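The Long Way to Destora

There is a sleeper train that leaves Clismont in the evening and rolls into Destora the next day, 461 miles later, and I have been trying to get my friends onto it for years. Most of them fly. I get it — the flight is over before you finish your crossword. But the flight doesn't have Inger Hafstein in the dining car, handing out bowls of pea soup and telling you which side to sit on for the river.

(It's the left side. Go early, before the card players take the good table.)

The line was nearly closed twice. It was built to haul timber down from Fandale, and when the mill shut there wasn't much left to carry except people, and not many of those. What saved it was a new timetable. Ashok Mathur, who spent most of his working life planning routes, pushed the departure back by two hours so that office workers could make it after dinner. Ridership went up that same March and kept going.

"I moved one number on a sheet of paper," he told me, laughing. "People think I laid track!"

The cars themselves are a wonderful jumble. Some have the old blue seats with the scratchy wool, some have reading lamps that click like a stapler, and one has a brass coat hook shaped like a trout. I asked Firouzeh Nazari, the night conductor, where the trout came from, and she had three different stories, all good.

Then there is the stop at Norðdahl. The train waits there long enough for you to walk down the platform, buy a cinnamon bun and get back on, and if you are smart you get off altogether and stay the night. A town of 765 people with two bakeries deserves at least one breakfast.

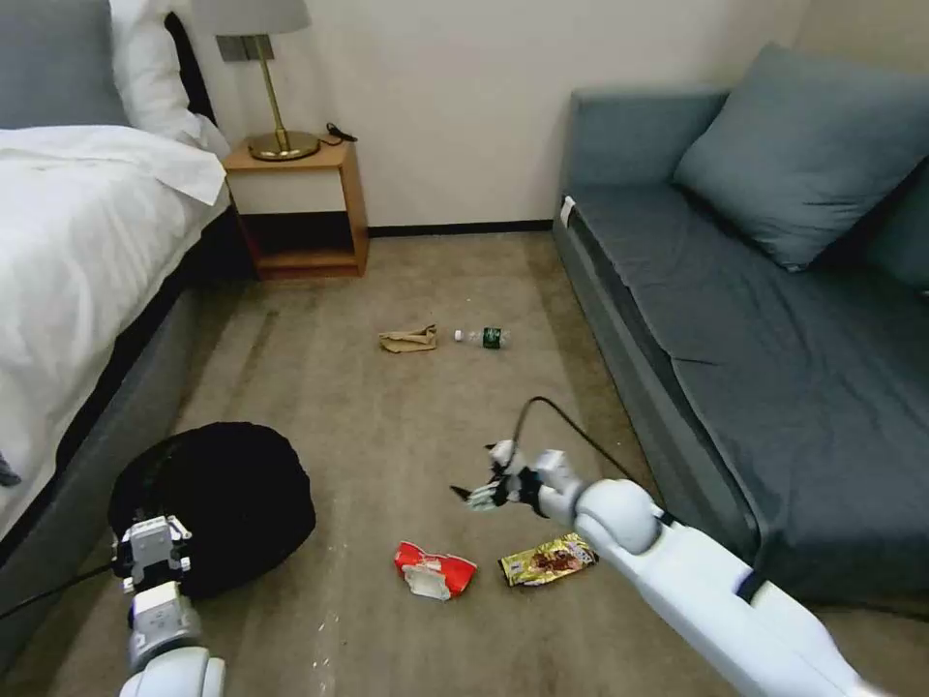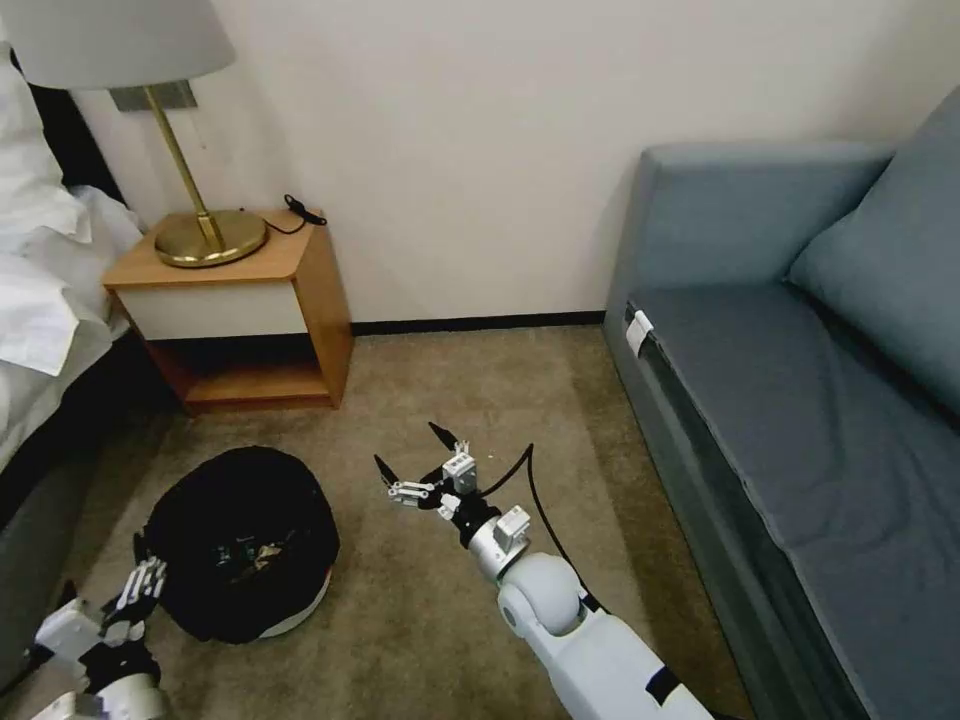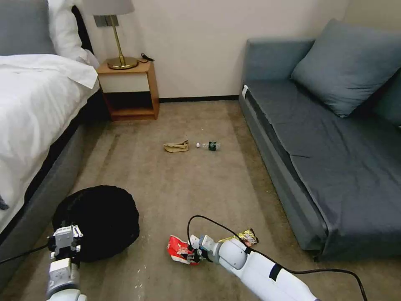
A carpeted room, at floor level and up.

After Norðdahl the climb begins, and this is the part I love most. The engine slows to a pace you could match on a bicycle, and the pines come so close you can count cones. At the top of the pass, 3,940 feet up, somebody in the dining car always claps. On my last trip it was Heiðrún Bech, a retired music teacher who rides every spring with her sister's old suitcase and a thermos of something she wouldn't let me smell.

She remembers when the porters rang a handbell at the summit. The bell now sits in a glass case at Destora station, right beside the ticket window, and if you ask the clerk nicely (I did) you can hold it. It's a lot heavier than it looks.

Bring a sweater, since the heating has moods. Bring cash for the soup. Ask for a lower berth if you are tall, and leave the blind up a few inches so the first light wakes you before the breakfast call. You'll come around the last bend with the whole lake spread out under you, pink and flat, and your coffee sliding slowly toward the window.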